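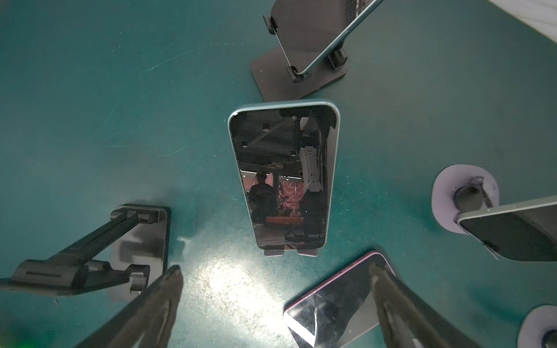

Phone in its holder on the green table.

Skeston Dye Records

README for the second release, April 5, 2023

Dye bath notes for wool and linen skeins, typed up from the Skeston workshop notebooks. Maintained by Dušan Danko.

What is included

baths.csv has one row per dye bath, 118 in all. skeins.csv has one row per skein, 317 in all, and points back to the bath by bath_id. notes.txt holds the longer remarks that would not fit in a column. All files are UTF-8 with commas as separators.

Columns in baths.csv

bath_id: the notebook letter followed by the page number, such as C14. A second bath on the same page gets a b at the end.
dyestuff: weld, madder, walnut hull, onion skin or woad. Mixed baths list the main one first.
wof: weight of dyestuff as a percentage of dry fiber weight.
mordant: alum, alum plus cream of tartar, or none.
temp_max: highest temperature reached, in Celsius.
minutes: time at temp_max, not counting the heating up.
water: rain or tap.

Columns in skeins.csv

skein_id, bath_id, fiber, yarn_name, grams_dry, color_words, light_test. 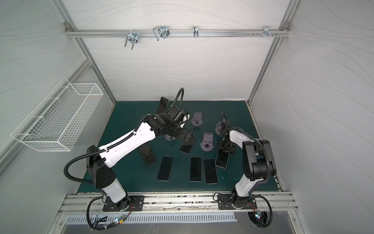
The yarn_name column uses our own names for the base yarns. Lenora is a two-ply wool, Cleder is a softer single, and Guérin is a wet-spun linen. Anything else is entered as "other" with a line in notes.txt.

color_words is whatever the dyer wrote down on the day, with spelling fixed and nothing else changed. "Mustard" in notebook A and "old gold" in notebook C may well be the same shade. Please don't merge them without looking at the skeins.

light_test was filled in for 243 skeins. The scale runs from 1 (badly faded) to 5 (no change seen) after a month in a south window. Blank means not tested.

Known problems

The thermometer used for notebook B read high by a few degrees. Those values are left as written.
Woad baths have no wof, only a count of leaves by the bucket.
Two pages of notebook D got soaked and were left out.

Changes from the first release

Added the December baths. Split grams into its own column. Fixed the bath_id on C31b.

Corrections are welcome by mail to the workshop. Give the skein_id if you have it.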